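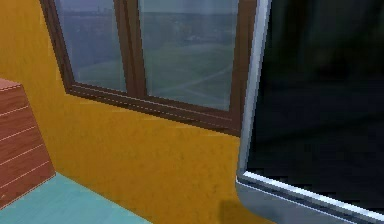
Remote demonstration work resumes at Clundley
February
By Esi Mensah

The Korletey group has resumed its programme of remote demonstrations, in which an operator guides a simulated robot through a household task by hand controller and the recorded movements are then used for training. To date 143 demonstrations have been accepted. Each was reviewed by two members of staff before being added to the set. 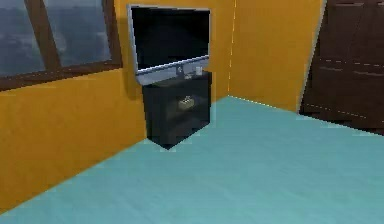
Operators joining the programme complete 15 practice runs before their work is recorded. They are asked to move at a steady pace and to pause briefly before closing the gripper – hurried approaches remain the most common cause of rejection. Navigation is taught first, and the open stretch of teal floor in front of the television stand gives new operators space to practise turning. The small white item on top of the stand, near its corner, is a more demanding target and is reserved for the final stage of training.

Sessions last around 3 hours, including breaks. Colleagues at Clarklow who wish to take part should apply through the Cundach booking page, stating whether they have used a hand controller before. Places for the next intake will be confirmed by email.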